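Care Labels Should State a Shrinkage Figure

Every garment sold in Andedley carries a label with its fiber content and a row of washing symbols. The symbols state the most severe treatment the maker will stand behind. They say nothing about how much the cloth will change when it gets that treatment. I think the expected shrinkage, in percent, should be printed next to them.

The figure already exists in most cases. A mill that sells cotton twill by the roll tests it for dimensional change, and the cutter needs the result to set the pattern allowance. Kjell Westerberg, who bought cloth for the Dalen workwear line, tells me he never accepted a roll without it. The number then stops at the factory door.

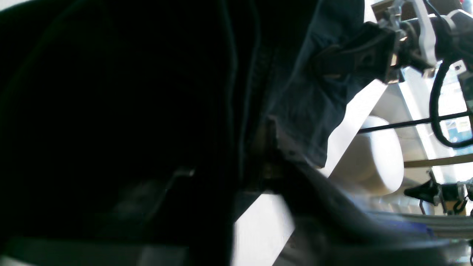

Consider trousers with an 80 cm inseam. At 2 percent, the leg loses 16 mm, and most wearers will not notice. At twice that, the hem sits visibly higher on the shoe. Both pairs can carry the same wash symbol, and the buyer has no means of telling them apart in the store.

The usual objection is cost. Erlinda Tolentino put it to me in October: a small shop sewing 500 pieces a year cannot pay for lab work on every fabric. I accept that. The shop could pass along the mill's figure and mark it as such, with a wider tolerance. Rolls sold without a figure could be labeled "not tested," and the buyer can decide what that is worth.

A second objection is that home machines vary. They do, and so do roads, yet tires are still sold with a rating. A test under fixed conditions allows comparison between garments. It does not have to predict the result in a given laundry room.

The label has space for one more line.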